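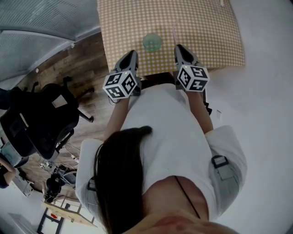

Home & Table > Linens > Reviews

Boswood Checkered Tablecloth, Tan and White
Reviewed 12/02/2018

I went back and forth on this tablecloth for way too long, considering it's a tablecloth. I had it in my cart at the Ranarville outlet back in July, took it out, put it back in, and then drove home without it because I'd talked myself into plain white. Well, the plain white one lasted exactly one spaghetti night. So I ordered the tan check online and I've been living with it ever since, and I like it a whole lot more than I thought I would!

First, the color. The tan is a soft one, kind of like coffee with a good amount of milk in it, and it gets along really well with brown wood floors (I was worried it would all turn into one big beige blur, and it doesn't, the white squares keep it lively). Small colored things look great on it too. A little green cup that would disappear on a dark table suddenly looks like you picked it out on purpose. I keep moving cups around just to look at them.

It's easy to work on, which matters in my house, where the table gets used for everything except maybe dinner. Cards, puzzles, sorting beads, wrapping presents. The cloth doesn't skate around when you lean over it, and small stuff stays where you set it down. One gripe there: anything thin and pale is hard to spot against the check. I lost a toothpick for a whole afternoon, and white buttons are hopeless. If you sew, put a tray down first.

Washing. I've run mine through 14 times now, cold, with regular detergent, and the check still looks crisp. The hem puckered a bit on one short side after the first wash and I had to iron it flat. It hasn't come back, but I was pretty annoyed at the time. Tomato sauce came out fine. Ballpoint pen did not, so there's a little blue squiggle near one corner that lives under the fruit bowl now.

Sizing is where I'd say be careful. I measured my table and ordered by the chart, and the drop came out shorter than I wanted on the ends. If you like a long overhang, go up a size. And check the back of the package before you open it, because the store won't take it back once the band is off (ask me how I know).

I had a Krawczyk cloth before this, heavier and fancier, and for a holiday dinner I'd still reach for that one. It wrinkles if you so much as look at it, though, and I'm not ironing a tablecloth so somebody can eat cereal on it. For every day, the Boswood wins easily.

Would I buy it again? Yep, and I've already got the matching napkins on my list, as soon as they're back in stock.

Seven out of ten, and it'd be an eight if that hem had behaved.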